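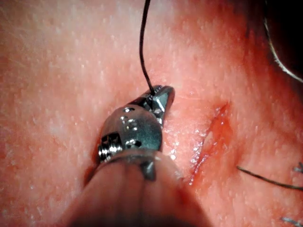
Photo: Ivars Rozīte / Grivell

How stitches work

A surgeon's thread is called a suture. Its job is to hold the two edges of a cut together while the body grows new tissue between them. The thread does not heal anything by itself. It keeps the edges still.

The thread in the photo is black. Sutures are also made in other colors, such as blue and violet, so that they stand out against the tissue. Some are made of materials the body slowly breaks down. Others stay as they are and may have to be taken out later.

A suture is thin and slippery, and fingers are too wide for small spaces inside the body. Surgeons hold it with metal jaws instead. The jaws in the photo are closed on the thread and narrow to a point. Behind them is a rounded metal part with a screw and small rivets. A joint that opens and closes needs a pivot – a fixed point that the moving parts turn around. Scissors have one too.

Tissue inside the body is moist. If it dries out it can be damaged, so it may be rinsed with salt water during an operation.

Try it: knots
You need 35 centimeters of string and two pairs of blunt tweezers.
1. Lay the string around a pencil.
2. Tie a knot using only the tweezers.
3. Tie a second knot on top, crossing the ends the other way.
The second knot locks the first. Tied this way, the pair is called a square knot.

Words to know
Suture – thread used to close a cut
Tissue – a group of cells that do the same kind of work
Pivot – the point a part turns around

Text: Desmond Quintanilla. Updated November 29, 2019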